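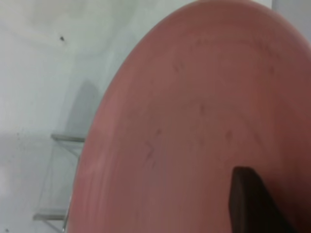
Yu-na Choo opened her lunch place in Werkden in September, and in the first week she sold five bowls of soup. "I ate the rest with my sister," she told me when we met, a little before eight in the morning. She cooks Korean home food, but she thinks very much about how it looks to a person who never tried it. White rice and pale radish, she explained, need a warm color under them, and a large matte plate in terracotta pink does this work well. "On white they disappear. People believe there is nothing to eat."

Before the restaurant she was keeping the accounts at Vitell for many years. She does not miss it, but the habit stayed with her.
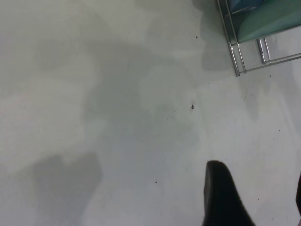
Every evening she writes in a notebook what was sold and what came back. Last month it was 491 lunches, against 291 in the month before. "The kimchi pancake is carrying all of us," she said. The cold noodles she will take off the menu, although her mother is against it.

I asked about prices. A lunch was cheaper in the beginning, and she raised it after cabbage became expensive. Only one customer complained — and he still comes.
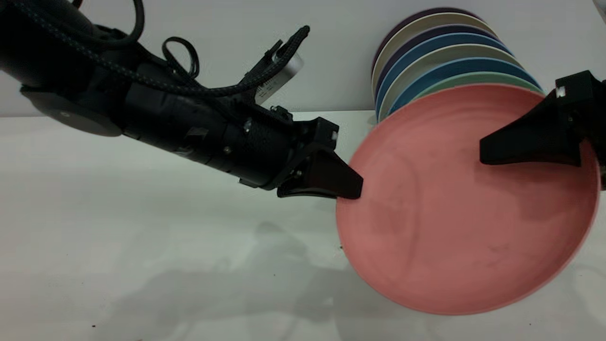

Her cabbage is from the Obeidat farm, where she drives herself. In autumn she salted almost 83 kilos in one weekend, with two cousins and a radio. "My hands were angry with me," she said.

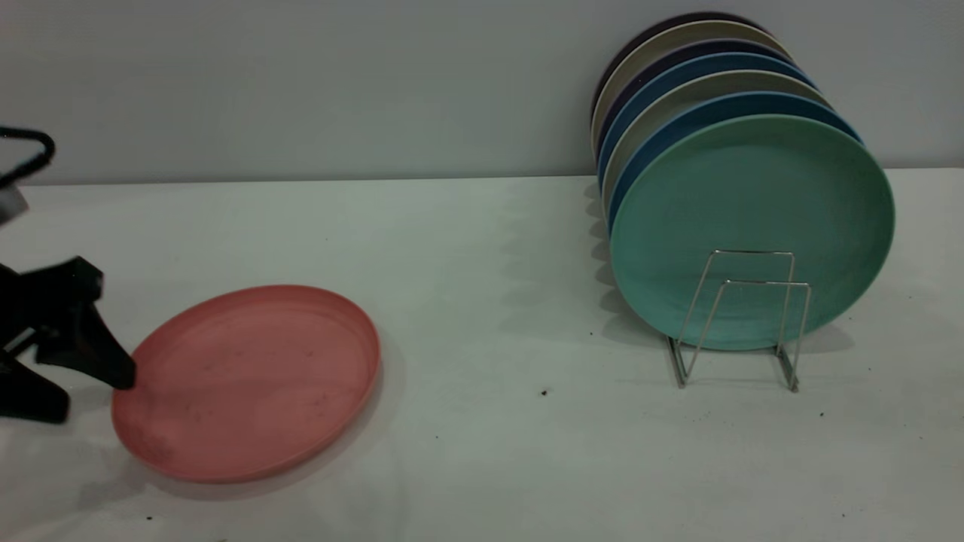

A plate on a white tabletop.

She would like to open in the evenings too, but first she must find a second cook.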